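Pinboard season at Grakitham

Every September I get the urge to clear my corkboard, and this year I've roped the whole newsletter into it (sorry!). The old notes come off, go into a clear plastic tub, and only the ones that still matter earn a spot back on the cork — mine all seem to be green this time.

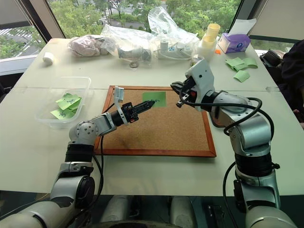

What do you do with sticky notes that have lost their stick? A bit of tape across the top does me fine, or a pin if it's a note I'll want for months.

I'm giving myself 20 minutes a night until the tub's empty, with a cuppa and my favourite radio show on.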